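Filed under: Site Visits, Grippers

The Plullier open day at Skunness ran to 4 stations this year, and I spent most of my time at the simulation bench. Visitors could try two controllers on a two-armed robot before moving to the hardware. 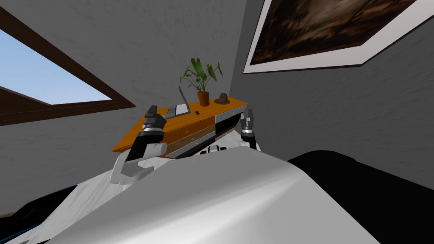 The desk room in the simulator, both grippers raised.

The Xia controller felt quicker, but I overshot with it. The Drastinska one lagged a little and was easier to stop where I wanted. I did 7 runs with each and would take the Drastinska.

Related
Gripper pads after 3000 cycles
Notes from the August arm demo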